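When the Arm Keeps Going: Notes on the Monance Kitchen Fault
Speaker notes, 2/28/18

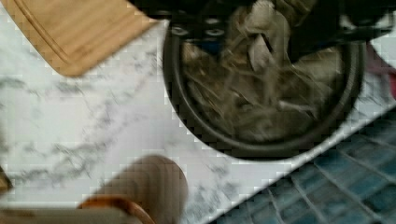

Wrist view, gripper over the pan.

Slide 1. Say hello. Ask who here works with arms around food. Say that this talk covers one fault and what we changed.

Slide 2. The setup. Monance is our kitchen cell. The arm is run by the Totell controller, and the wrist camera feeds the logger. Point out how close the gripper gets to the rim. The margin is small even on a good run.

Slide 3. The fault. On run 1152 the arm was told to stop above the food and did not. It went down until the fingers pressed on the bottom of the pan. The force limit should have tripped. It tripped 400 milliseconds late. No one was hurt. The pan slid and one finger pad tore.

PAUSE. People usually ask about the e-stop. It worked, but the operator hit it after the arm had already quit.

Slide 4. Cause. The force reading was being smoothed twice, once in the gripper and once in Totell. Each filter was fine alone. The second one came in with the August update and we did not retest contact stops after it.

Slide 5. What we did. Took out the second filter. Added a hard floor on height that does not use the force sensor. Contact test now runs before every session, 3 presses on a foam block.

Slide 6. Still open. The Melis cell has the same controller and an older gripper. Trosten has not been checked. Last clean run before this talk was 1358.

Skip slide 7 if short on time. Questions.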